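Atelier de tri et de rangement Balivia
Rapport d'avancement à l'attention de la fondation Hastau
Période : de l'ouverture du local jusqu'à fin février
Rédigé par Shahla Mazandarani, coordinatrice

1. Où nous en sommes

Le projet Balivia a pour but de remettre en ordre le stock de petites fournitures de mercerie que nous avons reçu de l'ancienne maison Szabó : boutons, agrafes, perles, œillets, crochets, anneaux. Ces pièces sont arrivées chez nous en vrac, dans des sacs et des boîtes à chaussures, souvent mélangées. Elles doivent ensuite partir, bien classées, vers les ateliers de couture de Feltitz, qui les utilisent pour leurs cours.

À la fin du mois de février, nous avons trié et étiqueté 115 lots. Un lot veut dire pour nous une seule sorte de pièce, d'une seule taille et d'une seule couleur, vérifiée et inscrite dans le registre. Ce chiffre est un peu inférieur à celui que j'avais annoncé dans ma lettre de demande. Les boutons ont pris plus de temps que prévu, en particulier les boutons de chemise, dont les diamètres sont très proches et qu'il faut mesurer presque un par un.

Les agrafes et les crochets sont terminés. Les perles sont commencées. Les œillets attendent encore, parce que nous voulons d'abord demander à Feltitz s'ils gardent ensemble les deux moitiés de chaque œillet ou s'ils préfèrent les recevoir séparées.

2. Le choix des boîtes

Dans le premier mois nous avons travaillé avec des sachets à fermeture. Ce n'était pas une bonne solution. Les sachets glissent, on ne voit pas bien l'étiquette quand ils sont debout, et deux fois un sachet mal fermé s'est vidé dans la caisse de transport. Il a fallu recommencer ces lots depuis le début.

Nous sommes donc passés à des boîtes à compartiments, avec un couvercle qui se clipse sur la base. Le couvercle laisse passer assez de lumière pour reconnaître la couleur des pièces sans ouvrir, et la forme basse permet d'empiler les boîtes sur les étagères. Chaque compartiment reçoit un seul lot. Quand un lot est trop grand, il occupe plusieurs compartiments voisins, jamais deux boîtes différentes.

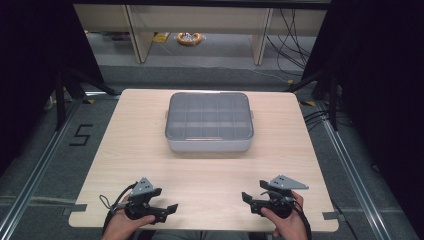 Boîte de rangement à compartiments, couvercle translucide, sur la table de travail.

La règle que nous suivons maintenant est simple. La boîte est posée au milieu de la table, couvercle fermé, et on prépare d'abord les étiquettes. On ouvre seulement quand le lot est compté et que la ligne du registre est écrite. Après le remplissage, on referme, on appuie sur les deux côtés jusqu'au clic, et on retourne doucement la boîte pour contrôler que rien ne passe d'un compartiment à l'autre. Ce dernier contrôle a été ajouté en janvier pour les perles de petite taille. Si une perle passe sous la cloison, la boîte est réservée aux pièces plus grosses.

3. Dépenses

La somme dépensée à ce jour est de 3 715 euros. Elle comprend les boîtes, les étagères métalliques, la balance de précision, les étiquettes et le transport depuis l'entrepôt Szabó. Le détail par facture se trouve dans le tableau joint au rapport. Le loyer du local n'est pas compté ici, il est payé sur notre budget propre comme il était convenu.

Je signale une différence avec le budget initial. La ligne « sachets et petites fournitures » est presque entièrement inutilisée depuis le changement de méthode, et la ligne « contenants » est dépassée. Je vous demande l'autorisation de transférer le reste de la première vers la seconde. Le total ne change pas.

4. Difficultés

Deux difficultés restent ouvertes. La première est l'étiquetage : la colle des étiquettes tient mal sur les couvercles lisses, et les coins se relèvent après quelques semaines. Nous essayons une autre qualité de papier, et aussi de coller sur la base au lieu du couvercle. Je préfère la base, car un couvercle peut être échangé par erreur.

La seconde est la place. Les boîtes finies occupent déjà la plus grande partie des étagères et le premier envoi vers Feltitz n'est pas encore fixé. Leur responsable m'a écrit que leur armoire serait prête au printemps. Si cette date recule, il nous faudra une étagère de plus.

5. Suite du travail

Dans la prochaine période, nous voulons finir les perles et commencer les œillets et les anneaux. Je prépare également une feuille d'une page pour les ateliers, qui explique comment lire les étiquettes et comment demander un réassort. Une première version vous sera envoyée avec le prochain rapport.

Je reste à votre disposition pour toute question sur le tableau des dépenses, et je vous remercie de votre réponse au sujet du transfert entre les deux lignes.

Shahla Mazandarani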